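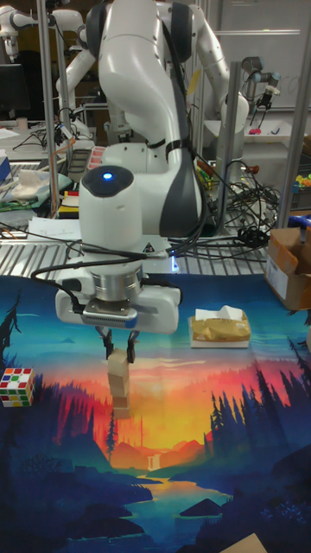

Grasbridge moves its order packers onto robot setup work

Grasbridge, the toy and puzzle maker, has started handing part of its packing work to robot arms, and has moved a first group of packers into a new job teaching the machines how to handle goods.

The change began in March at the company's Tungate site, where 220 people work. Until then, every wooden block set was filled by hand, with packers stacking the pieces into trays before the lids went on. The arms now do part of that stacking on the early shift. The late shift is still done by hand.

Yasir Marwat packed block sets for six years before he moved to the setup room. He now spends most of his day running trial picks, changing grip settings and writing down which ones fail.

"Stacking is the first thing we try with any new setup," Marwat said. "If it can put one block on another and keep the edges in line, we go on to the harder items. Soft packs are harder. Anything with a loose wrapper is harder."

Marwat said his wrists hurt less than they did on the line, but that the new work is slower and takes more concentration. "On packing you could talk to the person next to you all morning. I miss that a bit."

The control software comes from Unuvov, which also ran the training course. Packers who sign up get 55 hours of paid instruction, and those who pass move up one pay grade. Grasbridge said no jobs have been cut so far and that it has agreed not to cut any on the packing lines before the end of next year. It has not made a promise beyond that date.

Saqib Tanoli, who represents the packers in talks with management, said most people he speaks to are open to the change but want more detail in writing. Places on the course are limited, he said, and older staff worry about being passed over.

"There are 167 people on those lines and they can't all become robot trainers," Tanoli said. "We want to know what the plan is for the rest – the hours, the shifts, the breaks."

Breaks have already been a sticking point. The arms do not stop when a packer does, and staff at the tray end complained of coming back to a backlog. The company has since set the arms to pause during the two main breaks.

The early shift currently sends out 500 block sets a day from the automated line. A second line, for the Naqvi range of puzzles, is due to be fitted in the fall, and talks on staffing for it are under way.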